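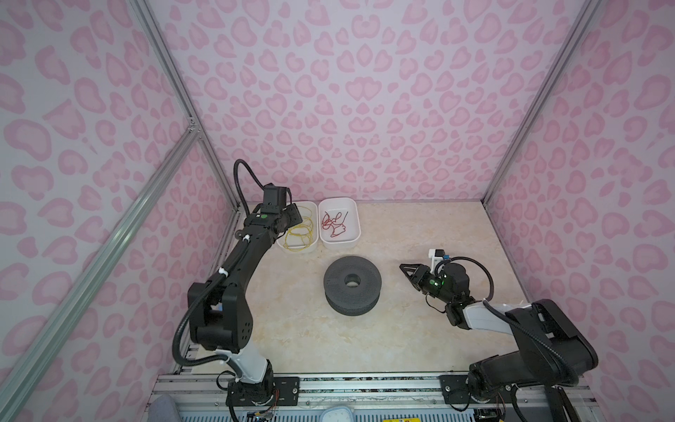 Wivent Calls for Release of Detained Opposition Councilor in Nkuna

Mon 14 March

Wivent, the civic rights group that has followed elections in Nkuna through good years and hard ones, is asking the government to release opposition councilor Saskia Ruddock and to let her see a lawyer of her own choosing.

Ms. Ruddock was taken from her home in the river district of Lirnance in February, two days after she asked in an open council session for a recount of the mayoral vote. The official margin was 52 ballots. The interior ministry says she is being held for "disturbing public order" and has called foreign concern over her case an insult to the country's courts. Her family has been allowed one short phone call.

"We have known Saskia since she was handing out leaflets at the bus station in the rain, and she has always been the first to shake hands with people who disagreed with her," Wivent said in a message to its members this morning. "She asked a question that any councilor is entitled to ask, and we would very much like her to be home with her children while it gets answered."

More than 2,000 people have now signed the petition for her release, many of them from villages a long way upriver where signing anything takes some courage. We are grateful to every one of them, and to the neighbors who have kept the family's kitchen so well stocked these past weeks. A further 600 letters have been delivered to the ministry's front desk, where they were politely accepted and stamped.

Wivent is also asking neighboring governments to raise the case when regional foreign ministers meet in Iltetano later this month. We have written to each delegation and would be glad to brief any of them, at whatever hour suits.

Supporters are warmly invited to a quiet evening gathering outside the Lirnance town hall on the first night of the talks. Please bring a candle and a warm coat, and leave party flags at home.

Reporters may request interviews or copies of the letters through the Wivent press desk.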